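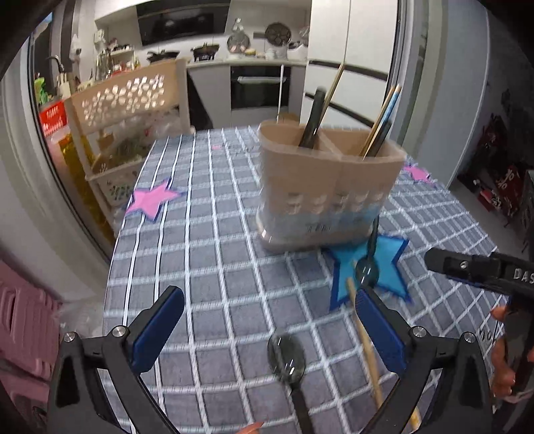

Clummont council: did the mayor's side really split over the market hall?

petek_k
I followed the whole session last night until 11, so I will try to write what I understood. Please correct me if I am wrong, English is my third language and the speakers were fast.

The motion was to lease the old market hall to Vamgate for 13 years. Everybody expected the mayor's group to vote together. Two of them abstained, and the motion passed only with help from the opposition. After the vote the mayor said there is no disagreement in her group. I find this difficult to believe.
Kastriot Petek

ladetti_road
Abstaining is not splitting. One of the two rents a stall in the hall, so she has to stay out of the vote. You make it sound like a rebellion.

petek_k
Thank you, I did not know about the stall. But the other one, the member for Ladetti, has no stall. He spoke against the lease for ten minutes and then he abstained. What do you call this?

ladetti_road
I call it wanting to be reelected in Ladetti. He does the same with every budget.

northbank79
The lease itself is bad, whoever voted for it. The petition had 3,000 signatures and it was mentioned one time, by the clerk, when she read the list of papers received. 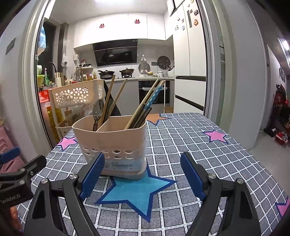 marrow_lane
When does the lease start, if the council does not change its mind?
In March, after the contract is signed and the stall holders receive their letters. I asked the clerk's office by phone this morning.

northbank79
So there is still time to bring it back to the council. Under the standing orders you need 300 residents to ask for a special session, and the petition has ten times more.

ladetti_road
The petition asked for "a future for the market hall." It did not ask for a special session. You cannot use the same names for a different request, they tried that with the bus station and it was refused.

northbank79
Then we collect again. I will stand in front of the Kırmızıgül bakery with a clipboard if it is necessary.

marrow_lane
I would sign, but I am not against Vamgate. The roof needs repair and the town has no money for it. My problem is the length — a shorter lease with a review in the middle would be acceptable for me.

petek_k
I agree with marrow_lane about the length. An amendment for a shorter lease was on the table, and it lost 8 to 7. I believe both members who abstained later voted for this amendment, but the minutes are not published yet.

ladetti_road
If the one with the stall voted on the amendment, then I take back what I said about her. Please post the minutes when you have them.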